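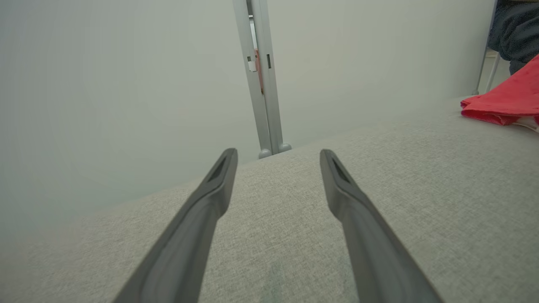 Vy Thân asked whether a policy trained only on wrist views would do just as well, and whether we could drop the head camera and save the disk space. We tried it. The numbers are under Results, and the short answer is no for shirts.

Rultine: two-arm shirt folding with mixed camera views

By Svend Hviid, August

What this is

Rultine is a set of teleoperated shirt-folding episodes and the baseline policy we trained on them. The work was done at Melleo. We wanted to find out how much each camera view matters when the cloth starts out in a heap and the robot has to find a hem or a sleeve before it can do anything else.

Contents

- 971 episodes recorded
- 691 kept for training
- 200 kept for testing, never seen in training
- the rest dropped (dropped frames, operator stopped early, clock drift between the arms)

Each episode has one head stream, two wrist streams, joint positions for both arms, gripper opening, and a text label for the task. Labels are short, for example "fold the shirt" or "flatten the shirt." Episodes run from first motion to the moment the operator lifts both hands off the controls. We did not trim pauses. If you do, please say so when you report numbers, as it changes the results more than we expected.

Views

The wrist streams are best at the moment of contact. They show how far the fingertips are from the fabric and whether one or two layers are about to be picked up. They lose track of the garment as a whole as soon as the arm gets close, and they say very little when the arm is away from the cloth.

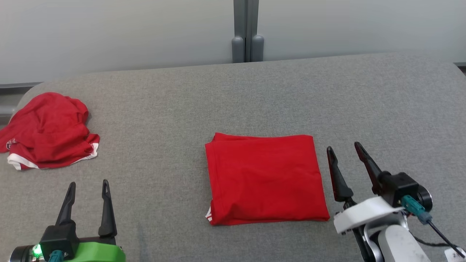 Success is scored from the head view only. The scorer looks at the last second of the stream and marks the fold as done, partly done, or not done. Folding one shirt while another is still crumpled counts as done if the label names a single shirt, so a folded red shirt in the middle of the surface with a second red one heaped at the upper left is scored on the folded one alone. Small bits of trim showing at a corner, like the white stripe at the lower left of that fold, do not lower the score. A sleeve sticking out does.

Two people scored every test episode. Where they disagreed, the lower score was kept.

Results

All three versions used the same network, the same training steps, and the same 200 test episodes' starting layouts, reset by hand.

- Head and wrist views: best on every garment type
- Head only: close behind on flattening, clearly worse on the first grasp
- Wrist only: fair on towels, poor on shirts

The usual failure for wrist only was a good grasp in the wrong place. The policy would pick up a layer cleanly, fold it, and never square up the other side. Adding a short memory of past frames helped a little. We did not test longer than roughly 700 frames.

Known limits

Lighting is soft and even in nearly all episodes. We ran the policy once at the Prerkton site under stronger light from one side, and it missed first grasps more often. Dark garments are underrepresented. Left-handed operators recorded only a small share.

Loading

Files are grouped by episode number. Use the Bai loader, version 2 or later. Version 1 swaps the left and right wrist streams without warning.

Last updated: August

Contact: Svend Hviid, Melleo | © Melleo | Back to top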